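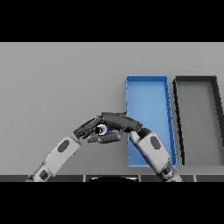
3. Sorting and batching: notes for the third session

3.1 Terms

A batch is a group of items handled together between two points in a process. Batch size is the number of items in the group. Lead time runs from the arrival of an item to its release. Waiting time is the part of lead time in which no work is done on the item.

3.2 Effect of batch size

Take a mail room that receives 2000 letters a day and sorts them in batches of 60. The first letter sorted in a batch waits for the other 59 before it moves on. If the batch is halved, this wait is halved too, but the number of transfers doubles. Where each transfer has a fixed cost, there is a batch size at which the sum of waiting cost and transfer cost is lowest. The derivation is in Lüthi, chapter 4, and is not repeated in these notes.
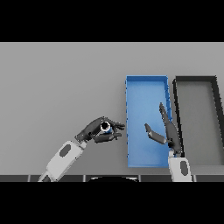

The fixed cost is often overstated. In the Rornwood exercise it was entered as a full walk to the next room, although several batches could share one walk. Students should state which costs vary with the number of transfers before they use the formula.

3.3 Sorting order

With two classes of item, a single pass is enough. With more classes, a first pass into coarse groups and a second pass within each group shortens the reach per item but adds one handling. The Gerkham data set has 1516 items in 89 classes; compare both methods and report handlings per item.

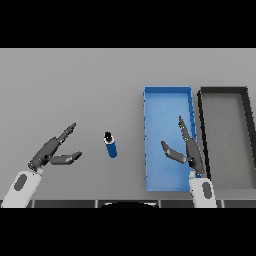

Vibeke Riis objects that handlings per item is a poor measure when the classes are of very unequal size, and would weight each handling by the time it takes. Either measure is accepted in the exercise, provided that it is defined.

Reading for 3.4: Ammann, sections 2 and 5.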